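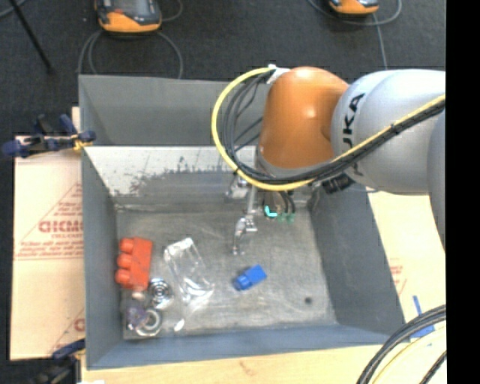
Scuffed metal floor and worn patches on the back wall of a large gray bin

Cluvby uses cookies to keep you signed in and to remember your settings. By continuing to read you accept our cookie policy.

Repainting the inside of a metal grain chest for use as a bench with storage

patient_hinge

Good evening to all. I bought an old metal grain chest from a farm sale outside Kustemon and I would like to make from it a bench for our entrance hall, with a wooden lid to sit on. Inside we want to keep shoes, dog leads and the winter blankets. The chest is 29 years old, according to the seller, and it was painted at least two times. The outside is good. The inside is my problem.

On the back wall the paint has come off in pieces as large as my hand. In other places it holds so strongly that I cannot move it with a scraper. The bottom has many scratches from the shovel, and in two corners there is a little orange rust, which comes away on a cloth.

I have already washed everything with dish soap and hot water and let it dry for a night. In the Shehata store they sold me a can of Zetley metal primer. The man there told me to remove all of the old paint down to the metal. My neighbor painted his garden gate last summer and he says I can paint directly over what is there. These two advices are very far from each other.

So I would like to understand the following. Must I really remove all the paint, also where it is strong? Is it necessary to treat the rust with something before the primer? And how long should I wait before I put textiles inside? My wife has a sensitive nose and the hall has no window.

I have a hand scraper, a small electric sander and not very much experience. I thank you in advance for your time.

slow_varnish

I have repainted two tool cabinets and one trailer box, so I can tell you what I did and what I would do differently.

Before anything else, please consider the age of the paint. Farm equipment was sometimes painted with products that contained lead, also after it had disappeared from house paint. Buy a test kit and test each layer, so you must scratch a small notch through to the metal. If it shows lead, do not use the sander at all, and ask a professional for advice. This is the one place where I would not save money.

If the test is clean, you do not have to remove everything. Paint that is well attached makes a good base for new paint. What you must remove is every piece that is already lifting. Push the scraper under the edge of each bare area and continue until the paint refuses to move. After this comes the part which many people skip: the edge between bare metal and old paint is a small step, and you will see this step through any number of coats. Sand it with 120 grit until your fingertip cannot feel it anymore. Then go over the whole inside with 180 or 220, lightly, only to take away the shine.

For the bottom I would not try to make the scratches disappear. It will be under shoes. Sand it so that nothing is sharp and leave it like this.

The rust you describe is only on the surface. A wire brush and some sandpaper are enough, and you stop when you see clean metal. A rust converter is for rust that sits in small holes and cannot be reached. Wipe all the dust away with a cloth and mineral spirits, wait until the smell of this is gone, and put on the primer the same day – bare steel can begin to rust again overnight in a damp garage. Hang the used cloth outside to dry, flat and not folded.

Then two thin coats of color. With my first cabinet I used one thick coat, and it had long drips on every wall. I had to wait a week to sand them off.

Concerning the waiting time, "dry to touch" on the can is not the same as cured. I let my cabinets stand open for 7 days in a warm room, and the blankets I would bring in even later. If you can still smell paint after the lid was closed for one night, wait more.

tin_roof_5

just paint it. i did my coal box with no primer and it is ok since 6 years. nobody looks inside of a bench

marsh_lantern

The answer from slow_varnish is good and I would follow it. I only add some small things about the use as a bench.

Shoes come in with water and, in winter, with salt. Put a rubber mat or a boot tray on the bottom, and lift it from time to time to see if water stays under it. I would also divide the space with a board, so the blankets do not touch the shoes.

A closed metal box with no air will smell, painted or not. Drill a few holes high on the back side, before you prime, and cover the cut edges with primer also. Mine has five holes and this is enough.

For the lid please use a support which holds it open. A wooden seat is heavy, and a child's fingers are on the edge of the chest very quickly. Stick some felt or thin rubber strip along the rim too, otherwise the lid will rub through your new paint in the first month.

patient_hinge

Thank you to everybody. I have ordered the test kit and I will not touch the sander until it arrives. The holes I did not think of at all. The primer can says to wait 6 hours before the next coat, and I suppose in my cold garage it is better to give it the whole night.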